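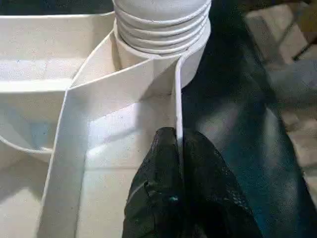
Two arms and a plastic stool: the gripper slips on the leg

Posted in Home Builds and Shared Workshops

Hello all. In our shared workshop I am building a two-arm setup which should put together a white plastic stool, the Josa. Holding the base upside down is fine, the left arm takes it by the rim. The trouble is with the right arm. When it closes on a leg near the ribbed collar and turns, the fingers slide around the tube. I have already raised the grip force to 50 per cent. I am afraid to go higher and crack the plastic. Is it better to change the fingers or the program?

flitero_bench

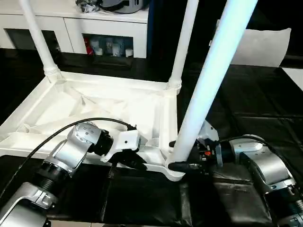

Hamilton, Ontario, 12 September 2025

Your grip is very low on the leg, just above the frame. I had the same problem in January with a Kincaid shelf, which has round legs too. Please try these before you buy anything:

Wipe the tube with alcohol, new plastic is often greasy.
Turn in short steps of 4 degrees, then open, go back and grip again.
Check that the base does not move on the black cover. Fabric can creep under load, and then it looks like the fingers are slipping.

I would leave the force where it is. My log has 1,655 closings at this level and no cracked part.

sendberg114

Rubber tape. Any colour. Works for me.

plumbline_yyc

I would add to the first reply that tape gets pushed off the finger after some time, so look at its edges regularly. A V-shaped finger pad is better for a round tube. I printed mine from soft filament, and it took one evening.

greyharbour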